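October
By the Workshop Tips desk

Been running the Tranico bench gripper kit for a month now. Quick tips, no particular order.

Clamp the base before you plug it in. Both clamps. It jumps on startup.

Jaw pads — wipe with a damp cloth, let them air dry. No oil, no spray polish. Oily pads slip on anything turned or glazed.

Kit is $109 from Medve, 101 if you skip the carry case. Skip the case. A shoe box with a towel in it does the same job.

Cable is short. Get an extension before Monday, you'll want it teh first time you move the arm off the bench.

Odd shapes are where people get stuck. Candlesticks, lamp finials, pepper mills, chair spindles. Go in low and slow, and do a dry run in the Clallus practice software first (comes with the kit, 2 licenses).

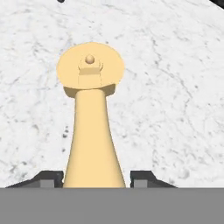

Practice runs cost nothing, so do at least 4 before you try the real piece. Save each one under its own name, the software writes over the last file without asking. Look at the gaps before you close up. With a pawn shape like the tan one, wide disc on top and a stem that flares going down, bring a finger in on each side of the stem and stay well clear of the disc. Little bit of counter showing either side is fine at that point. Then close in small steps.

Stone counters — put felt under the base. Ours left a gray ring that took baking soda and alot of rubbing.

Spare pads come from Revesville only. Order two sets, shipping is the same.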